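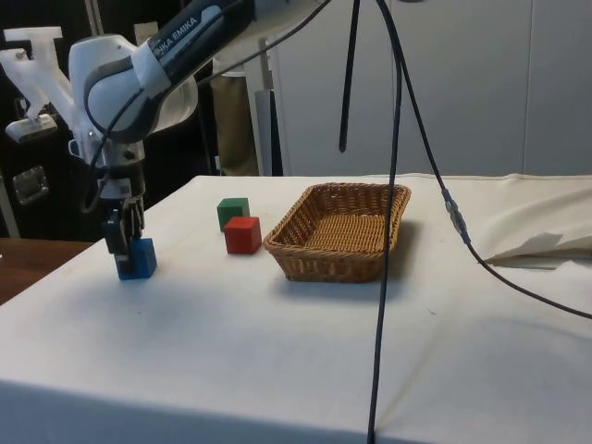

The Skirgate still life course is a postal and online painting course for adults, set up by Peninah Ogola and now taught by her with Seija Tikkanen. It covers drawing, tone, colour and composition in that order, and you can work in oil, acrylic or gouache. The early exercises use plain objects on a plain ground. A blue wooden cube on a white cloth has enough in it for a first colour study: the blue itself, the shadow, and whatever the cloth does to both. The answers on this page cover the things we are asked most often. Last updated 14 December 2022.

Do I need to have painted before?

No. Part one assumes you have a pencil and some paper. People who have painted for years do join, and they start at part one as well. You may find you get through it quickly.

How long does it take?

There are 30 lessons. Most students finish in a year to eighteen months. There is no deadline and no charge for going slowly, but if we have heard nothing from you for six months we will write to ask whether you want to carry on.

What does it cost?

The full course is £600, or £60 for part one alone if you would like to see how you get on. The £60 is taken off the full price if you continue. Materials are not included.

Which paint should I use?

Acrylic is the cheapest to start with and cleans up with water. Oil stays workable for longer, so you can change an edge the next morning. Gouache is good on paper and travels well. We don't teach watercolour on this course – the order of working is too different. Choose one and stay with it until the end of part two.

What do I need to buy for part two?

A tube each of titanium white, ultramarine, burnt sienna, yellow ochre and cadmium red (the hue version is fine). Two flat brushes and one round. Primed boards, or heavy paper with a coat of acrylic primer. We used to recommend the Tuvico student boards but several people have told us they warp, and we now say any primed board no bigger than a sheet of A4.

Why no black?

You can mix a good dark from ultramarine and burnt sienna, warm or cool depending on which you put more of. Black comes in at lesson 22, when we look at Spanish still life painting.

Can I work from photographs?

Not in the first two parts. A photograph has already decided where the darkest dark is, and shadows tend to come out flat and too heavy. From part three you may use one for flowers or food that won't last, as long as you made at least one drawing from the real thing first. Send us the drawing too.

How should I light my objects?

One lamp, to one side, a little above the objects. Turn off the ceiling light. If you paint by a window, try to work at the same hour each day and stop when the light has moved. North light is steadier, although plenty of students manage without it.

My white cloth looks grey when I paint it. What am I doing wrong?

Probably nothing. White cloth is grey in most places, and often blue or yellow as well. Squint at it and find the one lightest patch. Keep pure white for that patch and mix everything else a step or two darker. If the whole cloth still looks dirty, the greys are usually too similar in temperature. Lesson nine deals with this.

How do I send in my work?

Photograph it in daylight, square on, without flash, and upload it to your student page. You can also post drawings up to A4 to the Flallmont address on your joining letter. Please don't post oil paintings. We had one arrive stuck to its envelope in August and it could not be saved.

Who gives the feedback?

Peninah marks parts one and two, Seija the rest. Balthasar Hauser covers when either is away. You will get a page of written notes, sometimes with a small sketch, within two weeks.

Is there a certificate?

We send a letter saying you have completed the course. It is not a recognised qualification and will not count towards one.

Can I sell the paintings I make?

Yes, they are yours. If you have copied a painting by another artist for one of the copying lessons, write "after" and the artist's name on the back, and check the copyright position before selling it if the artist is living or died within the last 70 years.

Can I have a refund?

Within 14 days of joining, in full. After that we refund the parts you have not started. Write to Aileen Mangubat in the office, giving your student number.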